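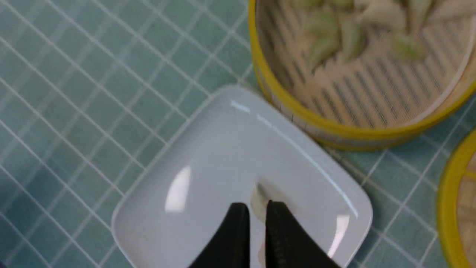 **Nora botanical set — license sheet**

Ref. 3558. Artist: Yetunde Ojo. Published by Flitirley.

Four repeat patterns in gouache, scanned flat and cleaned by hand. Supplied as layered TIFF with a matching vector file for each motif. Backgrounds are on separate layers and can be recolored.

- Rights available: greeting cards, gift wrap, stationery
- Rights held: fabric (Sarkar, through May)
- Term: two years, renewable
- Territory: world, or by country on request
- Companion set: ref. 1624, same palette

Credit line is required on the back of every card. Color changes need artist approval — allow five working days. Low-resolution samples carry a watermark and may not be printed.

License requests go to Alfie Tunstall. Quote the reference number.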